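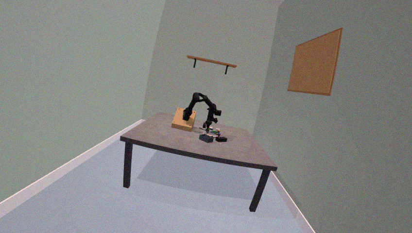

A large table standing in the corner of a room, shown in a computer rendering

The corner table, in the broad sense used by furniture makers and householders alike, is any table whose regular place is the corner of a room, whether or not it was built for the spot. Some are made with a triangular or quarter-round top that tucks neatly between two walls, but a great many are plain rectangular tables that somebody pushed into a corner one day and never moved again. Both kinds have a long and rather homely history, and both are still found in kitchens, workshops, and parlors.

History

Before houses had many rooms given over to a single purpose, tables spent much of their time against the wall and were pulled out only for meals. A table in the corner left the middle of the room free for spinning, washing, or dancing, and it was also steadier on an uneven floor, with the walls on two sides to lean against. Folding tops followed, so that a small triangular table could open into a square one when company came - a clever arrangement that card players were especially fond of.

The workshop at Drorncombe, run for many years by Clive Dunmore, became known for a heavy version called the Inskip. It was sold with a top 49 inches long and was meant for country kitchens, where it might hold bread dough in the morning and a sewing machine by suppertime. The shop made 600 of them before it closed, and a good number are still in daily use in the villages nearby.

Construction

The legs of a corner table take more thought than one might expect. A leg set too near the back will meet the baseboard and hold the whole table away from the wall, leaving a gap where pencils and teaspoons like to disappear. Makers deal with this by letting the top overhang the back legs by 2 inches or so, or by cutting a small notch low on each leg. Square legs are the usual choice for kitchens and workrooms, while turned legs are more common in sitting rooms.

In the home

Jade Pearce, in her book A Place by the Wall, writes fondly of the corner table as the spot where a household puts down whatever it is carrying. Her survey of homes in Ovidgate found 79 corner tables, most of them used for mail, house plants, and homework - and only a few for eating.

See also: Drop-leaf table, Card table, Baseboard

Categories: Tables | Household furniture | Furniture by placement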